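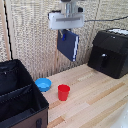

Gripper with the dark blue item, bowl and cup on the table

July 2021. Equipment plan for the second half of the year

Sunita asked me to write down what we want to buy before the list goes to Padmavathi. The sum we have left is 3,655 euros and it must be spent or ordered before December.

First wish is a second pair of fingers. Destetti sells them only as a set, with the mounting plate included, and we do not need the plate. I wrote to them to ask for the fingers alone. No answer yet. Skumier makes a similar pair, delivery 6 weeks, but I do not know if the screw holes fit ours. Manikandan will compare the drawings.

Flat things like the dark blue one are a good test for the fingers, so I would also put a small amount for objects: folders, thin books, cups, bowls. Kitchen things are cheap and can come from petty cash — please keep the receipts.
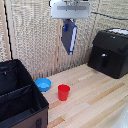

Yamuna Sundaram

Cables. One runs down the post at the left and another goes across at the upper right. I would like proper cable guides for both, 73 euros from Piduton for the whole pack. I think this is the best value on the list.

The Alva service contract is the difficult point. If we take it for 2 years, there is no money for the fingers. If we take one year, both fit, but the price per year is higher. My opinion is one year, and we ask again next summer.

Not decided: a spare gripper. Too expensive for this budget, I leave it in the list with a question mark.

To do: call Destetti again, send Manikandan the plate dimensions, ask Padmavathi if transport is counted inside the sum.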